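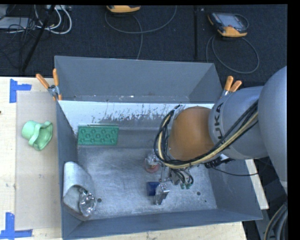
Bin picking with the KUKA arm. The bin is held at the rim with orange-handled clamps.

Review: Drakico Cell Rules Pack, second edition

Drakico sells this as a set of working rules for small robot cells, the sort with one arm, one bin and a table. You get a printed handbook, a wall card and a year of updates for £279. The larger version, at £478, adds a risk assessment template and a log for changes to the cell. I bought the larger one in April and have worked through all of it.

The handbook does not replace the standards. It says so on the first page and tells you which ones to get. What it does is turn the general duties into jobs you can tick off before the arm moves.

The section on fixtures is the best. It asks you to fix the bin to the table, mark positions on the tabletop and write down who may move the marks. We already used clamps and blue tape, but had no written rule for either. Now we do.

The pages on the teach pendant are good too. They want a named place for it, a named holder while anyone is near the arm, and reduced speed for all teaching. Ours was on the carpet when I read that part. A hook costs very little and the book is right to insist on one.

Cables get only half a page. I wanted more on floor runs and on the slack needed at the wrist. The Lavell guide covers this better, with drawings, though it is dearer and says almost nothing about mixed parts in a bin.

The change log is a spreadsheet with 2551 rows ready formatted, far more than a small cell will use. It opened slowly on our older laptop. The wall card is clear and can be read from across the room.

One complaint about the updates. The first came as a zip file that our scanner marked as a virus, and support took two emails to send a plain PDF.

Worth buying if you have a cell running and no written rules. If you already work from a full risk assessment, get the £279 version.

Reviewed 12 June 2024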